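Workshop & Small Business > Packing and Automation > Buying advice
4 min read

What should I budget for a small robot arm to fold boxes?

Chinyere Bassey

Hello all. I run a little mail-order business (tea, mostly, plus a few tins and infusers) and the part of the day I dread is making up boxes. They come flat, they all need folding and tucking, and by four in the afternoon my thumbs have had enough. I've been looking at small arms that would sit on the worktop and do at least some of it for me.

I've had two quotes so far. Andia will sell me the arm and a basic gripper and leave me to get on with it. Cirker want a fair bit more but they include setup and a day of training, and I can't tell whether that's worth having or just padding. We get through 35 boxes on a normal day and a lot more in the run-up to Christmas, so I'd want it settled in by June if I'm going to do it this year.

The kind of job I mean is a die-cut carton lying flat on the counter, with all its flaps and creases, that has to end up as a box.

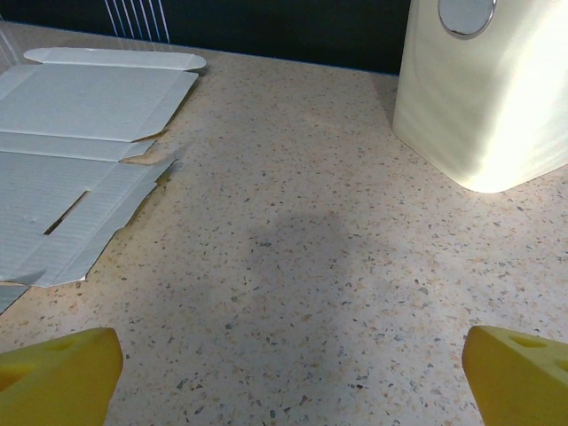
Eun-seong Kwon reckons the arm is the cheap bit and that whatever you're quoted for it, you should keep the same again for everything that goes round it. I've heard that from a couple of people now and it's making me nervous! What is "everything"? Fingers, guarding, software? I'd love to hear from somebody who has been through it with their own money. Also, would you buy or rent?

Do-yoon Wang

We did this two years ago for mailing cartons so I can give you the unvarnished version. Buy the arm last. Sounds backwards, but we bought ours first and it sat under a dust sheet for 6 months while we worked out how it was going to hold anything.

Flat card is a pain to pick up. A two-finger gripper is fine for grabbing something with a bit of height to it, but a sheet lying flush on a worktop gives it nothing to get hold of. We ended up paying for a suction cup kit and a little pump as well, and then a simple forming block that the card gets pushed down into. The block did more for us than anything clever in the software. A local joiner made it in an afternoon and it cost less than the delivery charge on the arm.

Things I forgot to put in my budget, in the order they annoyed me:

- spare fingertips and suction cups, they do wear
- a proper fixed stand (ours wobbled on the worktop and every position drifted)
- a risk assessment, which we paid somebody to do
- an electrician for the extra socket
- my own evenings

On Cirker or Andia I can't say, we went with Saxena and they were slow but decent on the phone. I would pay for the training day though. I skipped it and regretted it for weeks. And send whoever you buy from a bundle of your real boxes, the actual ones, and ask them to film it folding a whole stack without anybody helping. If they only want to talk about the brochure, keep your money.

Do you need the whole box made up, by the way? We only have ours do the base and I still tuck the lids by hand – it halved the price of the job.

Chang-ho Hong

Rent first. Fevarberg do short hires and we had one from them, no complaints. With 35 a day I'm not sure you'd ever earn it back to be fair, have you looked at crash-lock boxes? They pop up in one go and you pay a few pence more for each. Might be all you need until Christmas.

Chinyere Bassey

Thank you both, that's really useful. Hadn't thought of crash-lock at all, I'll ask my supplier for samples. Do-yoon, the base-only idea is brilliant and I'm going to get both quotes redone on that footing, with a stand and suction priced in. Will post the numbers when they come back – may be a while, Cirker took ages last time.

Contact us | Community rules | Copyright remains with individual posters | Back to top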